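The Obituary

Thoa Cao wrote her aunt's obituary at the kitchen table in November. The paper in Dendthorpe charged by the word, and she had 23 left.

She had the husband, the sons, the years at the Simard cannery. She had left out the singing.
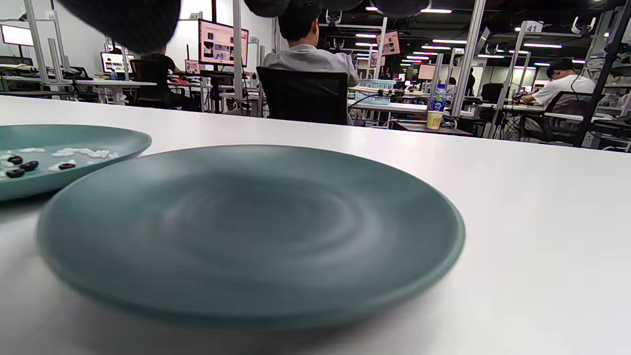

What Gemma Said

Gemma Hartley read it over the phone that night.

"Cut the cannery," she said. "She hated it."

Thoa cut it — all but the name — and put in the singing.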